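Shared Workroom, Kotell Building: Tables and Floor

Gallery and notes. Page updated September 6, 2024.

This page covers the shared workroom on the second floor of the Kotell building after the change of tables. It replaces the April page, which showed the old layout and listed furniture that has since been given away. The floor plan, the purchase list and the care sheet are kept in the room binder. What follows is a summary for people who use the room or are planning one of a similar size.

Scope

The work was limited to tables, seating positions and cable routing. Walls, carpet and windows were left as they were. The total came to $3,964, including delivery and the return of one damaged top. The largest share went to the tabletops. The smallest went to cable ties and adhesive clips, which were bought twice after the first batch failed to hold on the underside of the wood.

Tabletops

The wood tops were ordered from Akideck in two separate deliveries. Matching the color across deliveries was not a requirement and was not attempted. Wood from different lots varies, and tops that spend a summer near a window will shift in tone compared with those farther in. Anyone ordering for a room where the match matters should order all tops at once and store them together before assembly.

A curved top was chosen for the main working position. With a straight edge, the usable area is set by how far a seated person can reach to either side. With a curve, more of the surface stays within reach from one chair. The drawback is at the joint. A curved top can only meet its neighbor along its straight side, so the order of the tables is fixed once the first one is placed. Changing it later means turning the whole row.

Height was checked at each joint with a straightedge. A difference you can feel with a fingertip is enough to catch a notebook or tip a cup. The feet were adjusted until the straightedge sat flat, then checked again a week later. Two feet had settled into the carpet and needed another half turn.

Finish

The tops are treated with Litow clear, applied thin and wiped back. It leaves a surface that reflects light strongly at low angles. People who work with screens have asked whether the glare can be reduced. A matte finish would help, but it marks more easily and would require sanding the existing coat first. This will be looked at when the tops are next due for treatment. Until then, the practical measure is to move the work a short distance to one side.

Daily care is a damp cloth followed by a dry one. Do not use solvent wipes on the wood. Tape should not be left on overnight – the adhesive pulls at the finish when removed.

Floor and seating

The carpet is gray and stays. Hard floor was considered and priced, but the room is noisy enough during busy hours and the carpet takes some of that off. The clearance behind each chair is 80 cm, measured from the table edge to the nearest fixed object. This is enough to get up without moving the table. It is not enough for another person to pass behind someone who is seated, and the walking route was drawn on the other side for that reason.

Office chairs with armrests do not fit under every table. Check the armrest height before moving a chair from one position to another. If it does not clear, lower the seat before pushing it in. Several of the old tops had a worn strip along the edge at armrest height.

Cables

Power runs under the tables. Loose cables on the work surface are allowed while a job is in progress. Long leads should be coiled when the job is finished and put in the bin marked for their connector. Mixed coils are the main source of lost time in this room, and the inventory sheet in the binder, which runs to 299 lines, is only useful if parts go back where they are listed.

The equipment area is exempt from the clear-surface rule. Work there often continues over several days and it makes no sense to pack it up each evening. Keep small parts in boxes, keep the contents of each box to one job, and put the start date on the lid.

Drinks and personal items

Drinks are permitted on the wood tops and nowhere else. Use a stable cup or a container that closes. Cups go back to the counter at the end of the session. Anything left for more than seven days is moved to the Ko shelf in the hallway, where it can be collected.

Open points

The joint between the light and dark tops needs a cover strip. A sample is on order. The seating plan for the window end has not been settled, and the binder holds both proposals. Comments can be written directly on the drawings.

Gallery

Main working position. Curved wood top in light orange, with a second, slightly darker top to the right and a straight seam between them. Black office chair on the gray carpet, light-blue wall to the right.
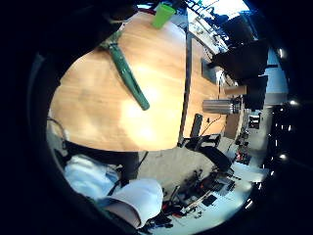 Spare feet and the leveling key are in the top drawer by the door. Return the key after use and note any adjustment in the binder, with the table number and the number of turns.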